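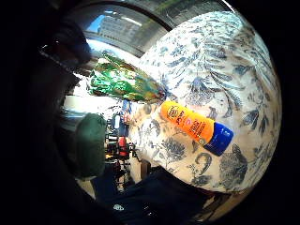 Lekota started as a payroll card. Employers who had workers without bank accounts could load wages onto it, and the workers could use it in stores or at a cash machine. Nomvula Kruger got hers in January, when she took a sewing job at Fastwood, a furniture shop that recovers chairs and headboards. She had expected a paper check. Her first pay went on the card, and her first purchase with it was fabric from the remnant shelf, cream-white with a dense blue print of leaves and flowers, the kind of pattern that has been in and out of fashion for as long as anyone in the trade can remember.

She is careful with money and read the fee sheet before she signed. Most people don't. The sheet for Lekota is two pages, and the part that matters is the table on the first page. There is no charge to receive wages. There is no charge for a purchase. There is a monthly fee of $5, dropped in any month when at least $500 is loaded. Cash withdrawals are free at machines in the Sukwood network and cost extra everywhere else, and the owner of the machine may add a fee of its own.

"The monthly fee I never pay," Kruger says. "The machines got me the first two weeks. There isn't a Sukwood one near my house. There's one by work, so now I take out what I need before I go home."

That is the most common complaint about cards of this kind. A customer sees a low monthly cost and then loses money in small amounts, a withdrawal here and a balance inquiry there. Kruger checks her balance on her phone, where it costs nothing. At a machine she would be charged for asking.

Gas stations cause another problem. When a driver pays at the pump, the station can place a hold on the card for more than the sale. The hold comes off later, sometimes the same day and sometimes not. On a credit card few people would notice. On a prepaid card with $35 left on it, a hold can mean the groceries are declined. Kruger pays inside and names the amount.

Lekota has a ceiling of $2,000. Anyone who wants to keep more than that has to move it, and the card pays no interest on what stays. It also won't build a credit history, because no money is being borrowed. Kruger would like to rent a bigger apartment at some point and knows a landlord may look for a credit record. She has asked Verken, the credit union across from the bus station, what it would take to open a share account there and have part of her wages sent to it. The answer was an ID, proof of address and a small opening deposit.

She plans to keep the card as well. It works for online orders, and she likes that a seller who gets hold of the number can't reach her savings. She registered it the day it came, with her name and address, and wrote the customer service number in a notebook. An unregistered card may carry less protection if it is lost or stolen, and the forms are short.

Her advice to new hires at the shop is to ask what other choices they have for getting paid. There was a direct deposit form in her own packet, under the card.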